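**Oil or hard wax on a kitchen table?**

**kmwu** - May 2021

I stripped our kitchen table last month and it is down to bare wood. The old varnish had gone yellow and was flaking at one end. I have a tin of Todilik oil left from another job, but the guy at the Kiston store told me to use a hard wax finish instead. We eat there every day and the kids do crafts on it. What would you use?

**b_mazurek**

Hard wax. I did ours with Romlow, two coats, and it has held up for more than 4 years. Sand to 180 and stop there. If you go finer it doesn't soak in and you get a sticky film.

**Hefin J**

I'd go the other way. Wax is fine until someone leaves a hot pan on it, and then you have a white ring you can't spot-fix. With oil you rub the place down, wipe on a bit more and leave it overnight. I've oiled the same table every spring and it takes me an hour.

**b_mazurek**

You can spot-fix hard wax. I've done it. You need a gray pad and a small amount on a cloth.

**Hefin J**

On a matte finish, maybe. On satin I could see every patch I made.

**mererid_p**

Whichever you pick, lay the used rags out flat outside until they are dry. Oily rags in a pile can catch fire. Also, what wood is it? Beech can go blotchy with some oils, so try the underside first.

**kmwu**

I think it's ash, but I'm not certain. I tried the Todilik on the underside and it came out darker than I wanted.

**BTosh**

Then don't use it on top. Vaughan makes a clear one that stays close to the raw color. A tin was $900 less than replacing my table, put it that way. Thin coats, and wipe off everything that is still on the surface after 15 minutes.

**mererid_p**

Agree on thin coats. I'd still wait a week before putting anything heavy on it.

**BTosh**

Mine is a light top with a fine grain and I wanted to keep it that way - no amber tint at all. It still looks pale to me. 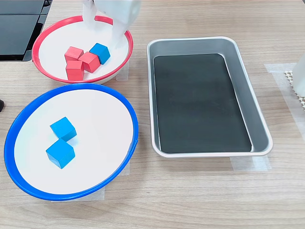

The one thing I'd change is the edges. I rushed them and they feel rougher than the top, so give those an extra pass with the 180 before you start.

**kmwu**

Thanks, all. I'll get a small tin of the Vaughan and test it next to the first patch. Hefin, if it rings, I'll come back and say so.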